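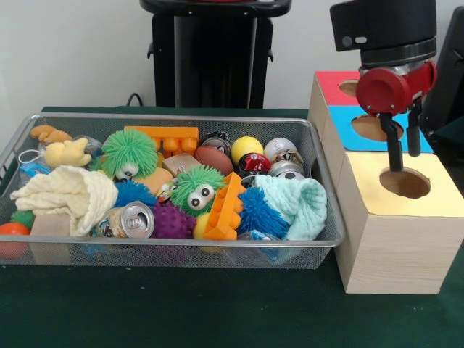

¿Qué cambia para el personal de clasificación con la llegada de los brazos robóticos?

Cambia sobre todo el reparto de la jornada. Quienes vaciaban cestas a mano durante todo el turno pasan ahora 2 horas en ese puesto y el resto en revisión, embalaje o preparación de pedidos. La plantilla del almacén de Sorkden sigue siendo de 33 personas y los contratos no se modifican.

Imprimir | Enviar por correo electrónico

El proyecto Dustine empezó en mayo en la sala de pruebas de Flulurska, con artículos sueltos y mezclados: pelotas, peluches, bloques de construcción, latas, prendas de punto. Son las piezas que más tiempo llevan en la línea de devoluciones, porque ninguna se coge igual que la anterior. Los peluches y el punto se deforman, y las pelotas ruedan al menor roce.

Hasta el cierre de este número se han registrado 2,326 intentos de recogida. Cada intento fallido lo revisa una persona del turno, que anota el tipo de artículo y el motivo. Esa revisión es un puesto nuevo, con formación de 400 minutos repartida en varias sesiones, siempre dentro del horario de trabajo. La formación la imparte Nyberg y cuenta para el plan anual – también para el personal a tiempo parcial.

En las reuniones de turno se han repetido dos quejas. Una es el ritmo: el brazo trabaja más despacio que una persona con práctica y, cuando se atasca, la cesta siguiente espera. La otra es el ruido de las pausas y rearranques, que a primera hora se nota mucho. Para lo primero se mantendrá una mesa manual en cada línea. Lo segundo está pendiente de respuesta del proveedor.
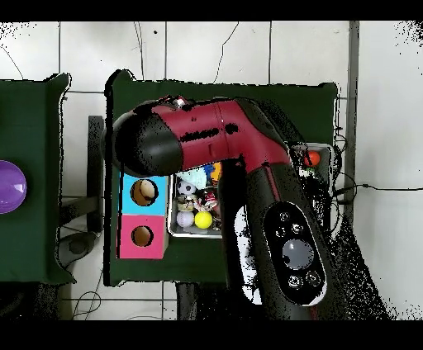

Normas en la zona de trabajo

Con el brazo en marcha no se meten las manos en las bandejas ni en las cajas. Para retirar una pieza hay que detener antes el equipo y avisar a quien lleve el puesto. Los cables del suelo no se mueven sin permiso – si alguno estorba el paso, se comunica al responsable de turno.

Las solicitudes para el puesto de revisión se entregan en la oficina de Sorkden antes de las 14:00.

Imprimir | Enviar por correo electrónico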